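Präsentation als HTML5 exportieren, ohne dass die Animationen sterben
Stand: 14.08.2019

Wer seine Folien ins Web stellen will, landet früher oder später beim Konverter von Loltard. Das Programm ist seit Februar wieder zu haben, sieht aus wie ein Steuerformular und macht seine Arbeit erstaunlich ordentlich, sofern man es nicht mit den Voreinstellungen arbeiten lässt.

Vorbereitung

Speichern Sie eine Kopie der Präsentation. Nein, wirklich. Loltard schreibt beim Import Markierungen in die Datei, und die gehen nur von Hand wieder raus. Schriften bitte einbetten, sonst wird aus Ihrer Hausschrift beim Empfänger Times. Videos mit mehr als 100 MB vorher verkleinern.

Export

Datei öffnen, dann "Ausgabe > HTML5 > Erweitert". Der Knopf "Schnellexport" daneben ist größer und grüner und wirft sämtliche Übergänge weg. Unter "Zeitachse" die Option "Auslöser beibehalten" anhaken. Die Bildrate steht auf 14, warum auch immer; 30 ist ein brauchbarer Wert. 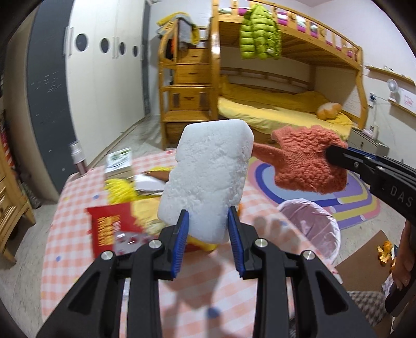 Bei Folien mit verschachtelten Gruppen lohnt ein Blick in die Vorschau. Morph-Übergänge kennt Loltard nicht und ersetzt sie stillschweigend durch eine Überblendung. Wer daran hängt, baut sie mit 2 Bewegungspfaden nach und hat dann auch den Nachmittag gefüllt.

Hochladen

Den kompletten Ausgabeordner auf den Server kopieren, auch das Unterverzeichnis "res", das so überflüssig aussieht. Bei Osbridge muss die Startdatei index.html heißen, der Konverter nennt sie start.htm. Umbenennen reicht. Wer über Groleck einbettet, trägt im Player die Breite ein und lässt die Höhe leer.

Bleibt die erste Folie weiß, den Browser-Cache leeren und neu laden.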